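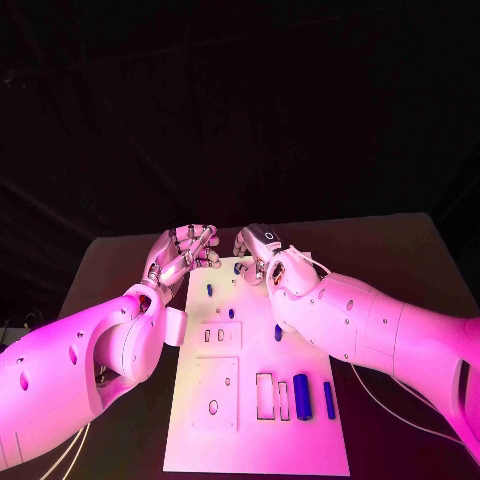
Blackout curtains for a west bedroom, or something better?

Home & Apartment > Windows, Curtains, Blinds

tallpine_k
Posted Jul 25, 2022
I work nights and sleep from about nine in the morning until late afternoon. Our bedroom faces west, so the first half of my sleep is fine and the second half is terrible. I have a pair of Gastlow blackout panels on a regular tension rod and light still comes in over the top and down both sides. The cloth itself is dark. I held it up to a lamp and nothing came through.

We rent in Hulport and the lease says no holes in the window trim. It says nothing about the wall above the trim, and I have not asked yet. My limit is 200 dollars for everything. The window is one double-hung plus a narrow fixed pane next to it.

What would you change first?

moss_and_mortar
The rod. A tension rod sits inside the opening, so the fabric can never cover the edges. You want a wraparound rod, the kind that bends back to the wall at each end, mounted above the trim and wider than the window. Same curtains, completely different room.

Ask the landlord about the wall. Most of them care about the trim and don't care about two brackets you'll fill when you leave.

quietfloor
Agree on the wraparound rod. Check that the panels are long enough before you move it up. If they were hung inside the opening they may end right at the sill, and then you get a strip of sun along the bottom in place of the one on top.

tallpine_k
They do end at the sill. So I would need new panels too.

moss_and_mortar
Or sew a band on the bottom. Any heavy dark fabric. It doesn't have to match if you don't care how it looks from the bed.

Dunmore_Side
I'm going to disagree with the curtain plan. I slept days for years and went through three sets. Curtains move, they gap in the middle, and with a west window they hold heat against the glass and then let it out into the room over the top. What worked was a panel that fits inside the opening. Foam insulation board from the hardware store, cut a little oversize, pushed in by hand. It weighs nothing and there are no holes.

Mine came from Kazemi and cost less than one decent curtain. You take it out on days off and slide it behind the dresser.

22northbound
Foam board is dark, no argument. But put something light-colored on the window side. A black surface right behind the glass in full sun gets very hot, and some double-pane windows don't like that. Friend of mine had one crack. Could have been an old flaw in the glass, but the window company asked what was behind it before they asked anything else.

Dunmore_Side
Never had a problem, and mine was foil-faced. I'd agree not to paint it black.

quietfloor
Also think about getting out. If that double-hung is your second way out of the bedroom, whatever you put in it should come out with one pull. Put a fabric loop on it. I know someone will say it's only foam, but you'd be doing it half awake.

Dunmore_Side
Loop is a good idea. I used a strip of duct tape folded over on itself.

pebblewick
We did both. Foam in the narrow fixed pane, where we never open anything, and a curtain on the wraparound rod over the whole width. The fixed pane was the worst leak in our case and it took 10 minutes to fix. I would do that today and see how the rest feels before you spend on a rod.

One more thing is the center gap. Sew small magnets into the inner edges or use a couple of clothespins. Clothespins look bad and work fine.

tallpine_k
Doing the narrow pane first makes sense. I had been treating it as one window.

Does anyone know if the "thermal" panels are worth the extra? The set I'm looking at is 158 dollars for the pair in the long size, and the regular long ones are a lot less.

moss_and_mortar
Same fabric with a foam coating on the back, usually. The coating helps some with heat and it starts to peel after enough washes. I would buy the regular ones and hang a plain white liner behind them. The liner takes the sun and you can replace it.

22northbound
I have the coated kind from the outlet in Vedivness and they haven't peeled. I also haven't washed them. Vacuum only.

moss_and_mortar
That would do it. I have cats, so vacuum only isn't an option here.

Dunmore_Side
Still think you're spending curtain money on a foam problem, but it's your room.

pebblewick
Some people can't stand a room with a board in the window. My husband said it felt like a storage unit. The curtain in front was what made it okay for him.

tallpine_k
Update. The landlord is fine with brackets in the wall as long as I patch and touch up. I cut foam for the fixed pane, foil toward the glass, with a tape loop. First cut was too small and fell out overnight, second one stays. The room is a good deal darker already, and the strip over the top of the curtain is now the main thing I notice.

I ordered the wraparound rod and the regular long panels. No liner yet. I'll see how hot it gets.

quietfloor
Set the brackets a bit higher than you think. More distance above the trim means less light bouncing off the ceiling. And find the stud, or use real anchors. Long panels are heavy, and the little plastic plugs that come with the rod will pull out of drywall.

22northbound
Seconding the anchors. Mine came down in June and took a piece of the wall with it.

tallpine_k
Will do. Does it matter which side the cord from the AC unit comes out on? It has to pass under one of the panels either way.

pebblewick
Whichever side is farther from your pillow.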